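Segmentación de prenda sobre manta estampada: la máscara se come el fondo

Publicado el 14 de noviembre de 2019 en Percepción y visión

Ukusetti
Estoy montando la percepción para doblar ropa con pinza manual de dos dedos. Sobre mesa gris iba de maravilla. Sobre una cama con manta de cuadros, la máscara de la prenda granate se traga los cuadros rojos y el planificador propone agarrar un osito de peluche impreso, con una confianza envidiable. Uso umbral de color en HSV, imágenes de 1296 píxeles de ancho y 52 secuencias etiquetadas. ¿Cambio el umbral o cambio de vida?

Priketti
Compra una manta blanca.

Zultach
Lo de la manta blanca funciona hasta que el usuario tiene otra manta. El tono no te va a separar granate de rojo, por mucho que muevas el umbral. Yo haría esto:

Quita el HSV y entrena una red de segmentación pequeña. Con 52 secuencias vas justo, pero saca 2000 recortes variando brillo y giro.

Etiqueta también los dedos de la pinza como clase aparte. Si no, acaban dentro de la manga y el punto de agarre sale en tu propio hardware.

Separa los estados: extendida, manga doblada, paquete. Un solo detector de esquinas para todo confunde el puño con el dobladillo (perdí medio abril con eso).

Los dos casos que probaría primero, paquete doblado y prenda con una manga hacia dentro:
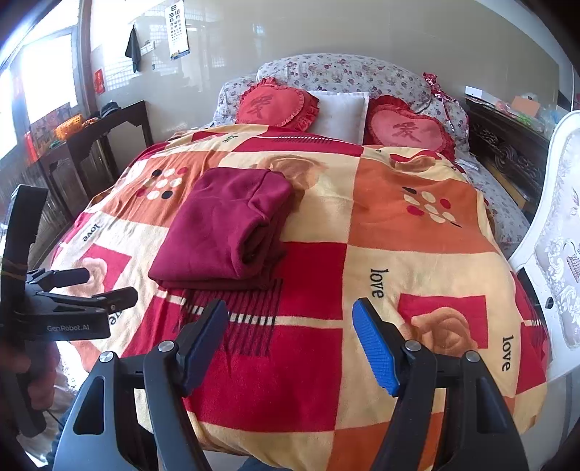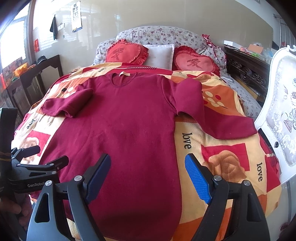 Ukusetti, un rato después
Probado con 3 clases: prenda, dedos y fondo. El osito ya no es candidato. Ahora el cuello le parece un puño, pero es un error más digno. Me falta separar los estados.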